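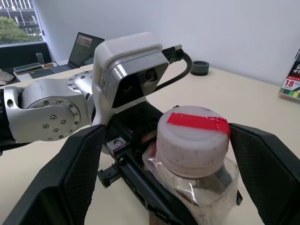
Cold tea gets the good glasses at Mosgate Hall

Food & Drink | Around Town

27th August

If you have ever been handed a tumbler of iced tea so full of ice and lemon that you could hardly find the tea, you may like to hear what Joelle Saab and Sirkka Ikonen have been up to in the side room at Mosgate Hall in Serkisley. The two of them run Bredska, the little tea counter by the bus station, and they are getting ready for a public tasting of cold-brewed teas, all served plain and all poured into proper stemmed glasses, the kind most of us keep at the back of the cupboard for company.

The idea goes back to March, when Saab poured the last of a pot of black tea into a wine glass at home (everything else was in the dishwasher, she says) and found she drank it much more slowly than usual and enjoyed it a good deal more. She told Ikonen about it the next morning, and Ikonen, who had been wanting to do something with cold tea for years, went straight out and bought glasses.

"You put your nose in it, the way you would with wine," Saab told us. "With a mug you just drink it and get on with your day. I'd been selling tea for 17 years and I don't think I had ever stopped and smelled a cold one."

There are to be 20 teas on the list, from a very pale green that Ikonen says tastes like cucumber peel, and she means that kindly, to a dark smoky one they have named Pai after Saab's old cat. Each is steeped overnight in cold water, strained in the morning and bottled. Visitors will get a small taste in a plastic cup first, and if they like it they can have a glass of it and sit down for a while, which both women would be very pleased to see people do.

The room itself suits the job nicely. It has off-white walls and pale beige tables pushed up against each other, and Ikonen is firmly against tablecloths for the occasion, as she wants everybody to be able to judge the color of what they're drinking against something light and plain. The same tea can look like honey in one glass and like a puddle in another, she says, and a patterned cloth makes it worse.

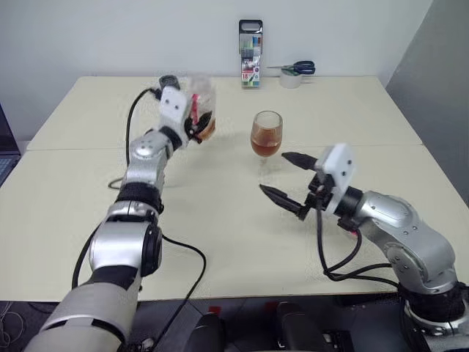 A stemmed glass on the pale tables in the side room, and a tilted plastic cup held in a gripper.

How far to fill the glass has been the subject of some friendly disagreement. Saab likes it about halfway up the bowl, so there is space for the smell to gather. Ikonen thinks people who have paid for a drink will want to see a drink. For the moment Saab has won, and anyone who feels shortchanged is welcome to come back for more at no extra cost.

Among those who have already had a sip is Pentti Koivisto, who teaches evening cooking classes down the hall and put his head around the door to ask about an extension cord. He stayed for most of an hour. "I take milk and two sugars and I always have," he said. "I went in thinking it would be like drinking the rinse water. The smoky one, though, I'd have that with a piece of cheese and call it supper."

His favorite may well be on the menu that way. Lucienne Bodin, who bakes for the Saturday market, is making a rye cracker to go with the darker teas and a thin almond cookie for the greens, and she has promised to keep both of them fairly low on salt and sugar so they don't bully what is in the glass.

Tickets are limited to 20 a sitting, with an afternoon and an early evening sitting planned, and they can be picked up at the Bredska counter. Children are welcome at the afternoon one, where two of the teas will be free of caffeine. Money left over once the costs are paid will go toward new blinds for the side room, a fund that stands at 2,772 so far and has been creeping along since spring.

Saab asks that people go easy on perfume and aftershave if they can manage it. If you have stemmed glasses at home that you could lend, she would love to hear from you, and they don't have to match. Put your name on a bit of masking tape under the foot and drop them at the counter before closing.

Filed under: Food & Drink, Mosgate Hall, Things to Do

17 shares | 4 comments

More from Around Town
Saturday market moves back to the square
Hertta Hakala's quilts on show at the library
Evening cooking classes: places left for beginners
Bus station benches to be repainted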